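Ilbridge Orchard
Browser game, single player
Developer: Wirkness Games
Category: Management, farm, casual
Price: Free to play in the browser, full version sold as a download

Ilbridge Orchard is a time management game about running a fruit farm. You start with one field, six apple trees and a hand cart. Customers come to the stand at the gate and ask for fruit, juice or pies, and you have to pick, press or bake what they want before they get tired of waiting. The money you make goes into new trees, better tools and more land.

The game has 60 levels in five areas. The first area, Home Field, teaches you the controls and can be finished in one sitting. The later areas add pears, plums and cherries, each with its own picking time. Cherries sell for the most but they spoil fast, so don't pick them until somebody is at the stand.

How to play

Everything is done with the mouse or by touch. Click a tree to pick it. Click the press to make juice. Click a customer to hand over the order. You can line up as many as eight jobs and your farmer will do them in order. To cancel a job, click its icon at the bottom of the screen.

Trees need water twice a level. A tree with drooping leaves gives half the fruit. A tree with brown leaves gives nothing and has to be replaced, and new trees take two levels to grow back.

Birds show up from level 9 on. Click them to chase them off, or buy a scarecrow. The scarecrow covers four trees, so put it in the middle of a block and not at the end of a row.

Upgrades

Hand cart: carries 4 crates
Mule cart: carries 8 crates
Tractor: carries 16 crates, needs fuel
Wooden press: one bottle at a time
Double press: two bottles at a time
Oven: opens pies, needed for level 14
Cold shed: keeps picked fruit fresh between levels, 2,000 coins
Packing shed: packs crates by itself, opens in the Tannous area

The cold shed is the best buy in the first half of the game. Most players who get stuck in the plum levels skipped it to save up for the tractor.

Packing shed

Once you reach Tannous you can build the packing shed and stop carrying crates by hand. It has three stages. The first is a bench with one worker. The second adds a belt. The third fills the crates with no help from you.

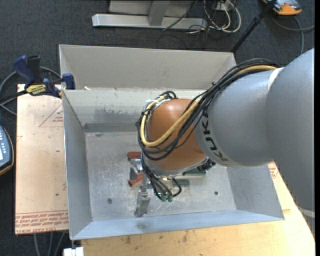
Each stage costs more to run, and the running cost comes out at the end of the level whether you used the shed or not. If a level has mostly pie orders, switch the shed off from the farm menu before you start.

Scoring

You get up to three stars per level. Stars unlock the bonus orchard at Stistness, which has no timer and is only there for decorating and for growing the rare gold pear.

What's new

The last update is dated 6 February 2022. It fixes the bug that made customers in level 31 walk off with the crate, adds a mute button for the rooster, and lets you move saved games from the browser to the download version. Old saves still work.

System requirements (download version)

Windows 7 or later
2 GB of memory
152 MB of free disk space
Mouse or touch screen

Credits

Design and programming: Imad Awwad
Music and sound: Wirkness Games

Players' votes: 706
Tags: farm, fruit, time management, mouse, levels, upgrades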